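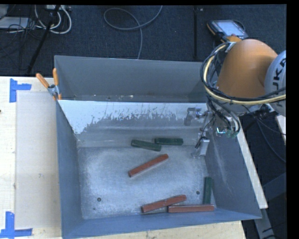
Figure 3. Bin-picking cell at the Arncombe site, with green and reddish-brown blocks in the metal bin and the arm at its right side.

4.2 Changes to the work of sorting staff

Before the cell was introduced, the sorting of mixed blocks at Arncombe was done by hand at five benches. Each worker emptied a bin, separated the blocks by colour and passed them to packing. The Ornel cell (Figure 3) took over the first of these tasks on Monday, September 25, 2023. Between that date and the end of December, it was used for 3796 bins.

The change did not reduce the number of people on the shift, but it altered what they did. Staff who had spent most of the day lifting and turning blocks now prepared bins, watched the arm and dealt with pieces it could not grasp. Blocks lying close together or against a wall of the bin were the most frequent cause of a call for help. Workers soon learned to spread the load before starting a run - a step absent from the written procedure drawn up by Drikalbridge.

Interviews conducted by Sang-wook Bang show that opinions differed. Several long-serving workers reported less strain in the wrist and shoulder. Others found the waiting tiring and said that they could no longer set their own pace. Two asked to return to manual benches and were allowed to do so.

Pay grades were not revised during the study, although staff had taken on duties formerly reserved for technicians, such as restarting the arm after a stop. This matter was raised again at the Won site, where a similar cell handles roughly 1000 bins a month, and it is considered further in Section 5.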